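# Lipstick organizer

A **lipstick organizer** is a small open or lidded box divided into upright cells, each meant to hold one tube of lipstick, gloss or a similar stick cosmetic. Most sold today are clear acrylic. Sellers describe them as space-saving, a claim that deserves some doubt: a box of upright tubes takes up much the same patch of table as the tubes did lying down, and the owner gains mainly in being able to see them.

## Form

The usual form is a rectangular base with thin partitions crossing at right angles. Some have a hinged lid, which keeps dust off but needs clearance behind it when open. A lid also sets a limit on height, and product listings often leave that limit out.

Cells are sized for a standard bullet tube, although there is no agreed standard. Slim gloss tubes lean in them. Wide or square cases may not go in at all. The Floseck catalog of February lists a single cell size as "universal", a word it does not explain.

## Use

Filling an organizer is done one tube at a time, normally from a loose pile beside it. Advice differs on whether tubes should stand cap up or cap down. Cap down shows the shade label, if there is one on the base; cap up is easier to grip and is what most people do without being advised.

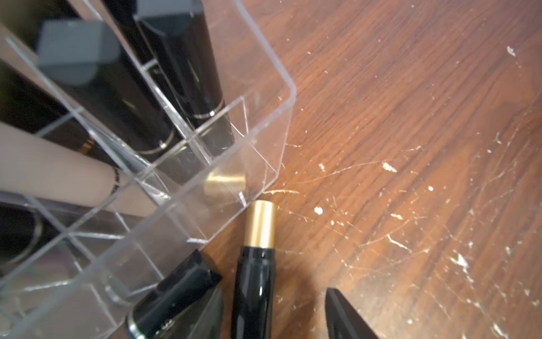
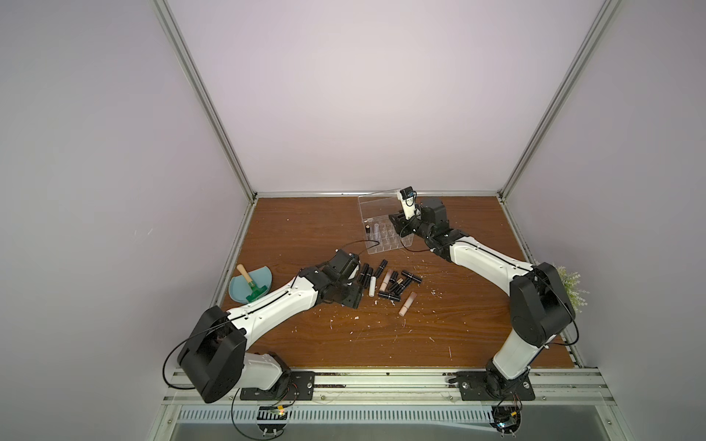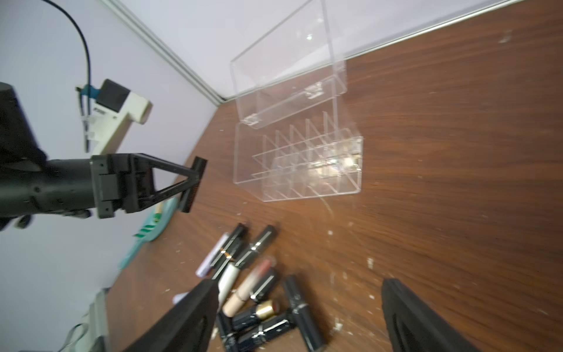
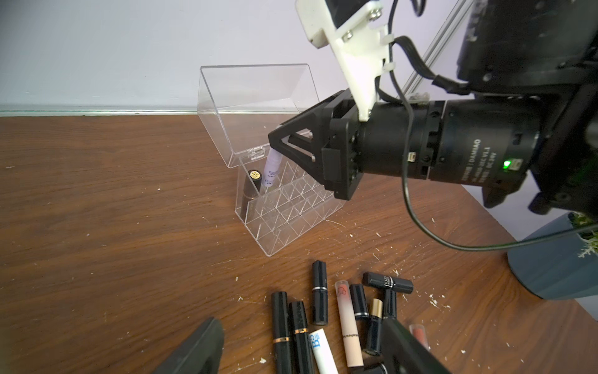
Sorting by color, brand or frequency of use is widely recommended in home-organizing columns. Khairul Gunawan, who kept notes on his household's dressing table for 121 days, reported that a color order lasted until the first hurried morning and was not restored. His was one household, and the result should be read that way.

## Claims and criticism

The most repeated claim is that an organizer cuts down on duplicate purchases, as the owner can see what is already there. Valorel has printed this on its packaging with a figure of 300 buyers surveyed, but has not published the questions. Lesego Lekota, writing in the *Rurkerora* household bulletin, objected that people who buy a storage box have often just decided to buy less, and that the box gets the credit.

Other complaints are more ordinary:

- Clear walls show every smudge, and fine scratches from dry wiping do not come out.
- Reflections in the partitions can make it hard to tell which cell a tube is in.
- Narrow cells collect powder at the bottom, where a cloth does not reach. A cotton swab does - slowly.
- Large models, such as the 100-cell Nicholas tower, assume a collection few people own.

## Alternatives

Drawer trays, mugs and zip pouches do the same job with less display. A shallow drawer tray holds tubes flat, so height stops mattering, and odd-shaped cases can lie among the rest. Mugs cost nothing extra but hide everything except the caps.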